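Dulce Manríquez has refurbished desktop towers at Prollton for five years, and she works to a fixed order. The case goes on its side, the panel comes off, and the drive bays are checked before anything is unplugged.

"Loose cabling is the usual fault," she says. "A lead gets pushed across the chassis and ends up where the air should go."
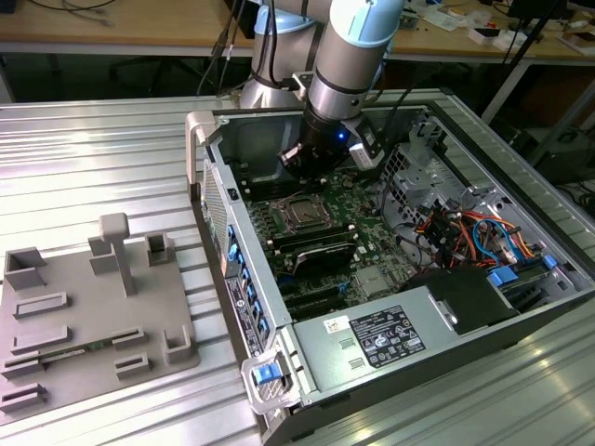 The processor socket gets more of her time than any other part. With the cooler off, she inspects the bracket and the contacts under a lamp. A bent contact means the board is set aside for spares.

"I don't straighten them. It takes an hour and the board comes back."

Power supplies are tested under load at the Tilen bench by Cirilo Huerta. He rejected 78 of the last 500. Most had worn fans, he says, and the rest would not hold their voltage.

Handles and coloured release tabs are kept even from scrapped cases. "Tabs snap," says Manríquez. "You can't order them for a tower this old."

The November batch, 197 machines, goes to Brendau once the drives are wiped.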